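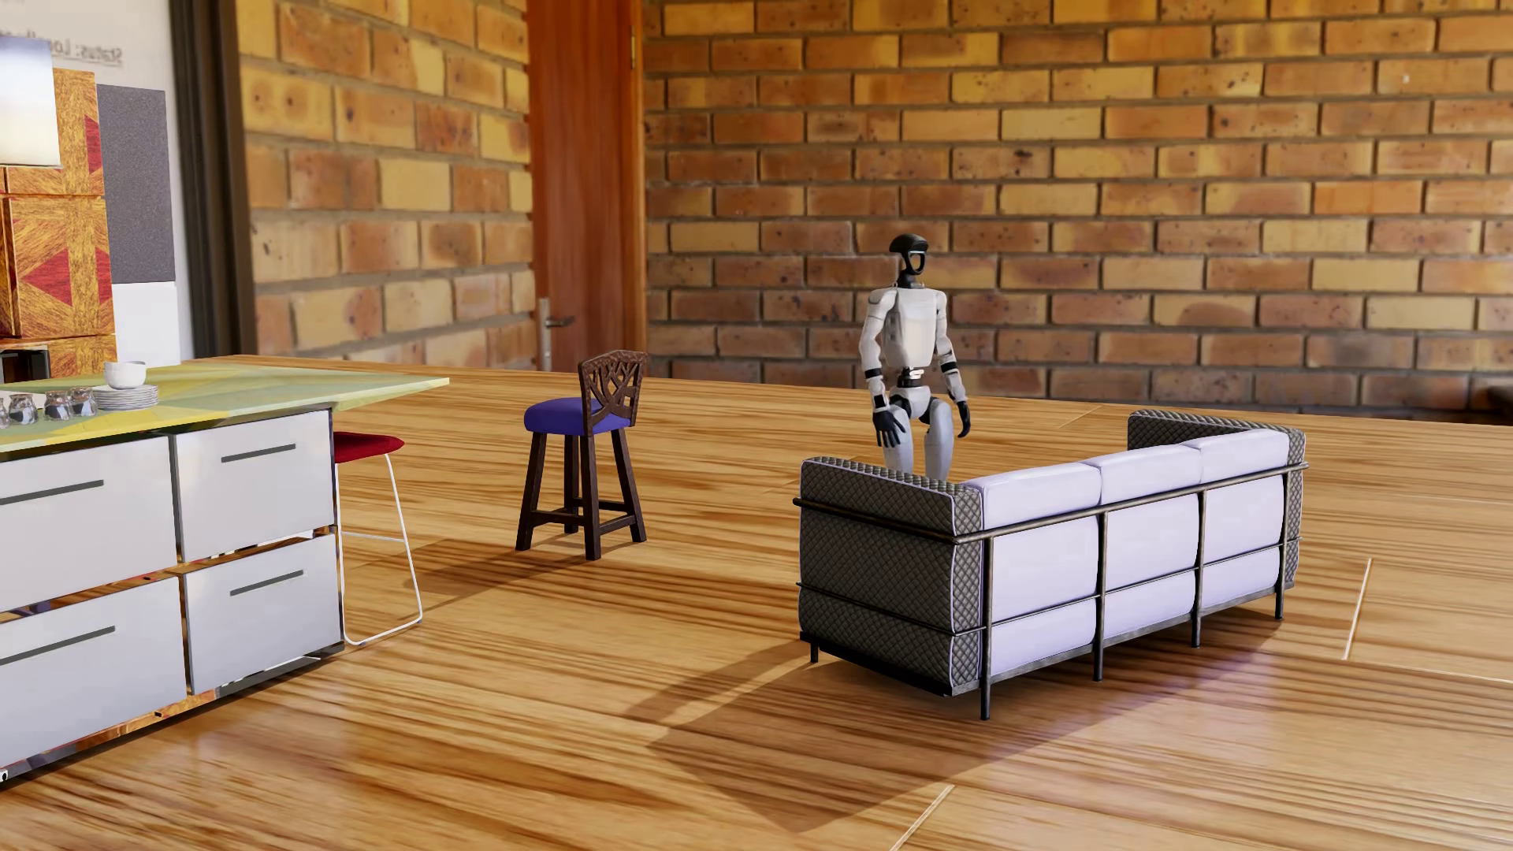 How do you set a fair clearance rule for a humanoid in a simulated home?

Asked by Hiu-tung Siu, 15 May 2020

Hi all! I'm writing the house rules for our sim tasks and loving it, but I'm stuck on one thing. Our team runs a humanoid through furnished home layouts (living room plus kitchen, mostly) and we log a "near miss" whenever any part of it gets too close to furniture. The first draft said 18 inches from everything. Great on paper, except now the robot can't get behind a sofa or reach a kitchen island without breaking the rule! In the last batch of 1,000 runs we had 504 near misses and almost none were worth looking at. Do people use one number for the whole room? And does it matter if the model's hands are open or closed when you measure?

Answer 1 (accepted)

Oh, this is a fun one. Drop the single number. We had the same trouble on Prultley and split the rule in two – one distance for walking past things, and a much smaller one for when the task calls for reaching. Ours are 18 inches and 6 inches. Write down which phase the robot is in at every step, so whoever reads the log knows which limit applied.

Hands: measure from the fingertips, fingers spread, always. If you measure from the wrist you'll get lovely numbers that mean nothing.

Also check your collision shapes before you blame the rule. Bar stools are the classic. Ours had one big box around the whole thing, splayed legs and all, so the robot was "hitting" empty air between them. Same goes for countertops that stick out past the cabinets. Fix those first and rerun the same seeds, then compare.

One more – put a version number on the rules and save it with each run. We changed ours in August and spent ages working out which logs were which.

Answer 2

just turn the warnings off for furniture and keep them for people, thats what we do on Palia. works fine

Answer 3

I wouldn't do what Answer 2 says if the policy is ever going near real hardware. A sofa frame can trip a robot too! Agree with the two limits. I'd add a speed cap inside the smaller one. Ibarra has a slider for it under motion settings, not sure about Kuler.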